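The Beer That Sent Me Back to School

I'd been drinking smoked beer wrong for 15 years. My first one was in December, in a parking lot, from a bottle somebody had left in a trunk overnight, and it tasted like a campfire someone had put out with soy sauce. I finished it to be polite and didn't order another until last spring, when I got off the train in Ulleck with a bad sandwich in me and three hours to kill.

Ulleck has one brewery you can walk to from the station, and that's Berchtold. You go in past the kegs, you sit where there's room (there wasn't much), and you get the house smoked lager unless you speak up fast. I didn't speak up fast. And it was lovely! Soft, bready, a bit of bacon rind at the very end, and so easy to drink that I was halfway down the glass before I remembered I didn't like this stuff.

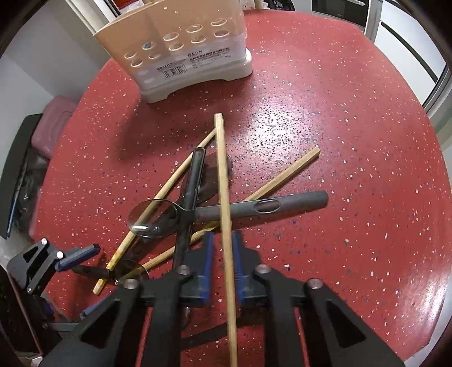

The smoke comes from the malt, which Berchtold dries over a beechwood fire in a brick kiln behind the yard. Every malt was smoky to some degree back when wood was the cheap way to dry it, and then cleaner kilns came along and most brewers were glad to see the smoke go. I thought about that a lot over the noodles I made when I got home, with light wooden chopsticks like the ones lying on that red speckled counter, because smoked lager with a bowl of something salty and slippery is my new favorite supper. Pork broth, scallions, a soft egg. The beer does what a slice of ham would do and you don't need the ham.

I went back in the fall and took the bus on to Bellholm, where the brewers are younger and a lot less patient. They buy their smoked malt in sacks and they'll tell you so. Their version is only 2 percent smoked malt, the rest pale, and I had to drink most of a glass before I found it. The man next to me said it tasted like a sweater that had been near a fire last week. He meant it kindly, I think. I liked it fine but I wanted more sweater.

The one I keep dreaming about is Hememham, a dark smoked beer made once a year and laid down in the cold for 64 days. It pours almost brown, with a tan head that hangs around, and it smells like the inside of a cello case. Give it time to warm up a little – straight from the fridge you'll get ash and not much else.

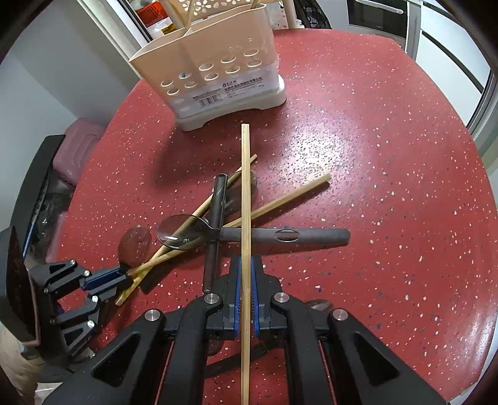
Food is where people get nervous with these beers, and they usually reach for sausage, and sausage is okay. I'd go lighter. Cold tofu with ginger, fried mushrooms, smoked trout if you really want to double down, or dumplings on a round red table like this one, where a single bamboo chopstick would be no help to anybody and you'd want the pair. Pickles are good too. Anything sour wakes the malt up again when your tongue has gotten used to the smoke, and it does get used to it, usually by the second glass.

That second glass matters. At Berchtold the server told me to hold off on an opinion until I was at the bottom of number two, and I've passed that advice on to everyone I know since. The first glass is all smoke. 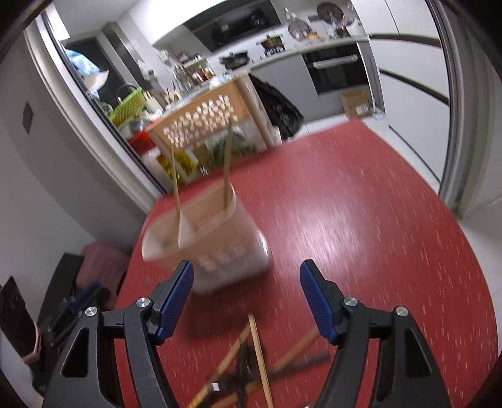

By the second you start picking up the toast and the hops, and a little sweetness that was hiding there the whole time. I tried this on my sister, who hates smoked anything, and she got as far as "huh," then asked what else was in the fridge. I'm calling it progress. I have two bottles of the Hememham left and I'm saving one for her.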